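Onelar Paper and Print Rooms
Gallery: Table Surfaces and Plain Coverings
Page updated January 17, 2022

Introduction

The Onelar Paper and Print Rooms provide shared working space for drawing, print finishing, mounting and the inspection of works on paper. Visitors see a good deal of the finished work on our other gallery pages. The present page is given over to the surfaces on which that work is done, and to the plain coverings that are laid on them before a session begins.

Enquiries about the tables reach the office more often than might be expected. Members wish to know what they will be working on, whether they should bring their own sheet, and how marks on a covering are dealt with. The notes that follow were first issued as a printed leaflet in August and have been revised for the website. They should be read together with the general conditions of use, a copy of which is sent with every booking confirmation.

The rooms and their tables

There are two rooms. The larger, known as the McGrath Room, holds 12 tables and is used for drawing, cutting and mounting. The smaller is the Rimlow Room, which is kept for print inspection and for any work that must remain free of ink. Tables in both rooms are of wood with a clear finish. They are not identical, having been bought at different times, and members who prefer a particular height should say so when booking.

No work may be carried out directly on an uncovered table. Wood takes a dent easily from a bone folder or the corner of a steel rule, and once dented it will print through a thin sheet whenever pressure is applied from above. Several of the older tables in the McGrath Room carry marks of this kind from earlier years. They have been left in place, and a covering of adequate thickness makes them harmless.

Coverings in use

Two sorts of covering are supplied, and a third is available on request.

Paper sheet is the standard covering for drawing, sorting and light assembly. It is supplied at a weight of 300 grams per square metre, cut to fit the larger tables with a margin of bare wood left along one side. The margin is there for tools, pencils and water pots, none of which should stand on the covering itself. Members are asked not to trim the sheet.

Smooth board is used for mounting, for measuring, and for any task in which a firm and level surface matters more than a fresh one. Board is heavier and should be lifted by both long edges. It is returned to the rack at the end of the session and is expected to last for many bookings.

Blotting sheet is available from the desk for damp work. It should be placed on top of the board and never used alone on the wood.

All coverings are a pale, matt grey-white. A glossy covering was tried in the Rimlow Room for a short period, and complaints were received about reflections from the ceiling lights. Pure white was also considered. Members who spend long hours examining prints found it tiring, and it made cream and ivory papers appear dirtier than they were. The present shade is close to neutral and is well suited to comparing one paper with another.

Light and shadow on the surface

A plain covering shows the light of a room with great clearness. On a large pale sheet it is usual for one end to look slightly brighter and the other slightly cooler and greyer, even where the material is the same throughout. Hands and tools held above the surface produce soft grey shadows, which have on more than one occasion been reported to the desk as stains. Members are advised to turn the sheet through a quarter before making such a report. A stain will travel with the sheet, while a shadow will stay where it was.

Blinds in the Rimlow Room may be adjusted by members. Those in the McGrath Room are set at the start of the day and should be left as found – the setting has been agreed with those who hold regular bookings at the window tables. Portable lamps can be borrowed from the desk. A lamp set low and to one side is the best means of finding grit, hairs, raised fibres and shallow dents, all of which can escape notice under overhead light.

Specks and small marks

The commonest fault in a plain covering is a single dark speck. It may be a fragment of graphite, a grain of dust, a point of dried ink or an inclusion in the paper itself, and these cannot always be told apart by eye. The following procedure is recommended.

First, the speck should be approached with a soft dry brush, held nearly upright and used without pressure. Loose matter will normally lift at once. The brush should be drawn towards the nearest edge of the covering and away from any work.

If the speck remains, a clean piece of kneaded eraser may be pressed on it and lifted straight off. It should not be rubbed. Rubbing will spread graphite into a grey patch much larger than the original mark and will raise the surface of the sheet.

If the speck still remains, it should be left alone. A fixed speck is of no consequence in drawing or mounting. Those inspecting prints may find that it shows through a thin paper, in which case the covering should be turned over or exchanged at the desk. No charge is made for an exchange.

Wetting the mark, scraping it with a blade and covering it with correction fluid are not permitted. Each has been attempted, and each has cost the Rooms a sheet that would otherwise have served for some time.

Setting out a table

The table should be wiped with a dry cloth before the covering is put down. The sheet or board is then lowered from one side to the other, so that air is driven out ahead of it, and squared by eye to the edge of the wood. Paper sheets may be held at the corners with low-tack tape. Drawing pins are not allowed in either room.

Around 5 minutes should be set aside for this at the start of a booking. New members may ask at the desk to be shown how it is done, and those who find the boards awkward to lift are welcome to have one set out for them in advance.

Tools should be laid on the bare wood along the side. Cutting is done on a self-healing mat placed on top of the covering, and never on the covering alone. Members using gouache, ink or adhesive are reminded that open containers must stand in a tray.

At the close of the session

Paper sheets in good condition are left in place for the next user. Sheets which are creased, inked or heavily marked are rolled and put into the bin beside the door of the McGrath Room, from which they go to the children's workshop for painting. Boards are brushed down and returned to the rack on their long edges. A board leant against a wall will bow within a few days, and a bowed board cannot be brought back.

Tape must be removed slowly, at a low angle, and not left attached to the table. Residue should be mentioned to the desk. It should not be treated with solvent.

Supply and replacement

Coverings are supplied to the Rooms by Sirkitz, cut to our own sizes. Members who wish to have the same sheet at home may place an order through the desk, to be collected with the Rooms' next delivery. The Rooms make no profit on these orders. Sheets are handed over flat between two boards, and members are responsible for getting them home in that state. A portfolio can be lent against a deposit.

The matter of recycled sheet has been raised. Samples have been examined and a final decision has yet to be made. Recycled papers of the weight required tend to contain scattered flecks, and on a surface used for inspection these are easily confused with dirt on the work. Their use in the McGrath Room only is thought the more likely outcome.

Use of photographs

Photographs on our gallery pages may be reproduced for private study and for teaching. Requests for any other use should be made in writing to the office, stating the title of the page and the purpose intended. Members may photograph their own work in either room, provided that other people's work is kept out of view.

The gallery

Pale covering, with wood at the right-hand side. The surface is matt and almost without feature, apart from one very small dark speck close to the centre. Soft grey shadow lies over the lower part. 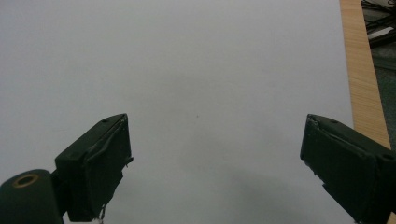
A regular user of the Rimlow Room has written to say that the quarter-turn test ought to be printed on a card and kept on every table. In the same message it was asked whether blotting sheet could be cut to the full width of the board, as the present size leaves a gap on both sides and larger prints have to be dried at an angle.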